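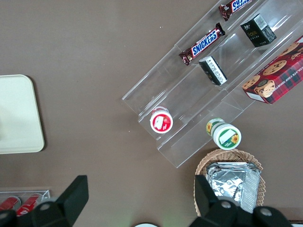 Budget for a small restocking arm: what am I forgetting?

Forum: Small Shop Automation > Buying and Planning
Started by jschumacher, June 3, 2018

jschumacher wrote:
Jalen here, from Grimwood. We run snack and sundry shelves in office lobbies, and I've been asked to put together a number for one bench arm with a wrist camera and a two-finger gripper. The job is loading the clear channel trays and tidying up the bench stock before it goes out the door.

Stock on the bench is the usual mix. Snickers bars, little black boxes, small jars, cans, a big box of chocolate chip shortbread, foil packs in a wicker basket (marketing likes wicker). My boss would like all of it handled by the same gripper, and he would like it by August, and he would like it to be cheap. I've told him to pick one and he picked all of them.

What I have so far, not counting the arm, which we're leasing:
Gripper: $3000
Camera and mount: $350
Fixtures, trays, bins: whatever is left in the drawer
What's missing?

faso_fan wrote:
Your last line is what's missing. Fixtures always eat the budget. You've got trays with see-through channels and you want a camera to find the edges of them. Good luck with that under shop lights. All you'll get is glare.

Put $2000 down for fixtures and lighting and be pleasantly surprised if you don't spend it. You'll spend it.

KChuensuk wrote:
I disagree with the $2000, or at least with spending it first. We do something similar at Ukus and our clear trays are fine. Bolt the tray down, teach the position once, and the camera never has to find the tray at all. It only has to find the product. A couple of locating pins and an afternoon, and most of the afternoon is looking for the right drill bit.

The thing I'd worry about is the tray sitting at whatever angle it likes next to a pile of other stuff. Looking at the top of the thread, yours is lying on the diagonal with a cookie box snug up against it. Those fingers need somewhere to go when they open. If a jar is sitting right there, that's where they'll go.

faso_fan wrote:
Pins are a fixture, Kanyarat. You just agreed with me and called it a disagreement.

KChuensuk wrote:
I agreed with the word and disagreed with the two grand.

old_conveyor wrote:
Dumb question from a guy who moves boxes for a living. Why does one gripper have to do all of it? A candy bar and a shortbread box have nothing in common except that my kids want both. The candy bar you pinch across the middle. The big flat cookie box you'd want a suction cup for, unless those fingers open a lot wider than the ones I've used. Foil packs, I wouldn't touch with hard black fingers at all. You'll be selling crumbs.

Price a second tool. Then price the changer to swap it, which costs more than you think and comes in a nicer box than the robot.

jschumacher wrote:
The boss has heard the words "tool changer" and has asked me not to say them again before lunch.

Fair point on the big box, though. I measured it against the gripper opening this morning and it's not close if we grab it flat. On its narrow edge it might go.

shibata_owner wrote:
We've had a Shibata two-finger for a while and I'd skip the changer too. Take the big boxes and the foil off the list and let a person do them. Nobody ever put that in a proposal because it doesn't look like progress, but a person can drop a cookie box on a shelf while the arm is still thinking about it.

Money I wish we'd planned for: soft finger pads. Ours wear, and the smooth lids are what finds it out. Jar lids are slippery little things, and if a jar is leaning over with its lid pointing off to one side, straight down is the wrong way to grab it. So either you stand your jars up before the arm gets there or you pay somebody to program the fancy approach. Standing them up is cheaper.

Also a spare set of fingers. You will crash it. We crashed ours into a basket. The basket won.

faso_fan wrote:
+1 to spare fingers. Get 2 sets. The lead time on ours was longer than the installation.

KChuensuk wrote:
Spare fingers, yes, and pads, yes. I'd still hold the big lighting money until you've run a week with what you have. If the trays turn out to be a problem, buy opaque ones. It's a tray. You don't need a lighting study to replace a tray.

One more for the list: stock changes. Somebody upstairs will swap the round jars for square ones, and the teaching hours have to come out of somebody's budget. Make sure it's theirs.

old_conveyor wrote:
And put your own hours in. Everyone leaves those out and then wonders where the summer went.

jschumacher wrote:
OK, revised list, going to the boss tomorrow:
Gripper: $3000
Camera and mount: $350
Pins, bins, lighting only if we need it: $2000, marked "hold"
Pads and 2 sets of spare fingers: quote requested
My hours: included, in a small font
Big boxes and foil packs: by hand, same as now

He's going to ask why he's buying a robot and still paying for hands. If anyone has a good answer to that I'd take it before nine.

faso_fan wrote:
Tell him the hands are already installed.

KChuensuk wrote:
Tell him the arm does the boring part. Then go bolt that tray down, and measure the cookie box again on its edge before you promise him anything.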